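Bench hand / finisher wanted, Rerkance (Rarthorpe shop)

Need somebody soon. Shop is busy, orders stacking up, we're short one person on the finishing side and it shows.

Who we are: Rerkance, small furniture and kitchen goods outfit. Tables, shelves, stools, cutting boards, a lot of countertop work lately. Main shop is in Rarthorpe, second smaller one in Divholm where the spraying gets done. You'd be in Rarthorpe nearly all the time. Divholm now and then when they're slammed, we pay the mileage.

The job

Sanding. Lots of sanding. If you hate sanding please stop reading here and save us both the phone call.
Glue-ups, panels mostly. Scraping squeeze-out, flattening after.
Oiling and waxing by hand. We spray some stuff but the hand finish is what customers come for.
Fixing small things before they go out. Dents, pinholes, a corner that got knocked on the way to the rack.
Packing. Everybody packs, the owner too.
Sweeping up at the end of the shift, same deal.

Big job on the books right now is the Dönmez order, a bakery chain fitting out new stores. Counters, display shelves, bread boards. It runs through the spring and probably past it. You would go straight onto that from day one, with one of the older hands next to you until your comfortable.

What we want

2 years in a wood shop, or close to it. Cabinet shop, boat yard, school program plus a real job, all fine. Stair builders have done well here before.
You can read a tape and a cut list without asking every time.
Good eyes for scratches. Cross grain scratches are our number one reason for redo's and we're tired of them.
OK on your feet the whole shift and OK lifting. Big panels are a two person carry, don't be a hero.
Shows up. Calls if not showing up.
Driver's license is nice for the Divholm runs, not required.

Not needed: your own power tools, a degree, CNC experience. Bring your own hand tools if you have favorites (most people have a scraper they won't lend out). Otherwise there's a full set at each bench.

Hours and pay

Start is 7:00 am, off at 3:30 pm, half hour lunch. That's 8 hours paid. No weekends except when we ask, and then it's overtime and you can say no. Hourly rate depends on what you can do, we talk about it after the trial and not by email, sorry, tried it the other way and it was a mess.

Paid trial, 2 shifts. Full rate, cash or check, yours to keep whether you stay or not. After 6 months health plan kicks in, and there is a 3000 dollar sign-on bonus, half at the start and half once the probation is done. Two people have asked if that's real. Yes it's real.

Vacation: shop closes the last week in December, the rest you pick. Please don't all pick deer season.

The trial

You get a glued-up panel, rough, and take it to finish. Flatten, ease the edges, sand through the grits, one coat of oil. Any order you like. We look at it under the side light together and talk about what we see. It's ok if it isn't perfect. We care more that you can tell us where it isn't.
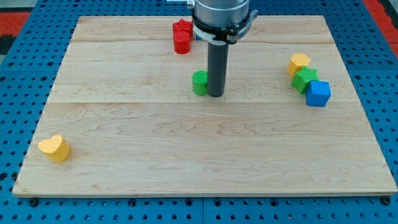
Second shift of the trial is just normal work with the crew, whatever is on the list. Gives you a chance to look at us too. Ask the crew anything, including what they don't like. They will tell you.

Dust: we have real extraction at every sanding station and the filters get changed on schedule. Masks and ear protection are on us, you wear them, not up for discussion. If you have a nut allergy say so before you come in, one of our oils has walnut in it and we'd swap it out at your bench.

How to apply

Short note, few lines about where you've worked and what on. Two or three photos of your own work if you have them, phone pictures are fine. No cover letter. Resume if you've got one handy.

Drop it at the Rarthorpe counter before 3 pm or use the form on the jobs page. Put FINISHER at the top so it doesn't land with the supplier mail.

We'd like someone in by January, sooner is better. Will pull this ad when the spot is filled, so if you can see it, its still open.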